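Ticket 349: share counts reset to zero on viral posts
Product: Flirken (social sharing widget)
Status: Closed, May 8, 2019

Reported by the web team at Alva. A post about two school leavers was picked up by several news sites in April. The like counter reached 12 thousand, then showed 0 to anyone not logged in. Logged-in users saw the correct figure.
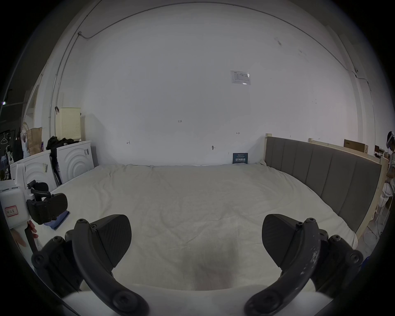 The counter reads from the Trulis cache, and the cache entry had expired without being rebuilt. We reproduced the fault on a staging gallery with 11 test posts. The post with the white fitted sheet and grey padded headboard dropped to 0 after eight minutes.

Step 1. Cleared the cache by hand. Count returned, then dropped again after eight minutes.
Step 2. Moved the widget to the Asteo server. No change.

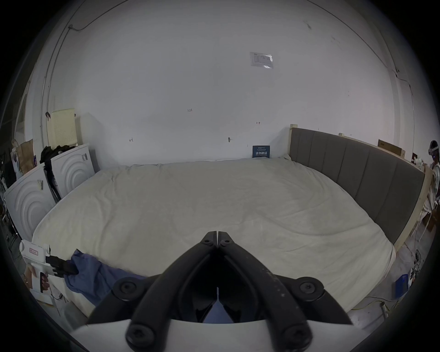 Test post 8: bed with off-white duvet, upholstered headboard

Step 3. Raised the expiry limit and forced a rebuild on every new like. Count held for logged-in and logged-out users.

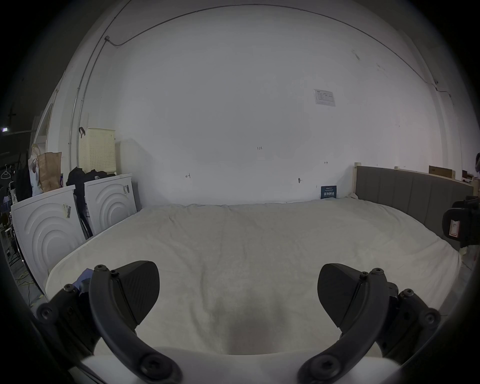 Test post 11: cream-white blanket on large mattress

Fix released to Alva in build 12. Existing embeds need the page cache cleared once. Comment totals use a separate table and were not affected. Reopen under the same number if the counter shows 0 again.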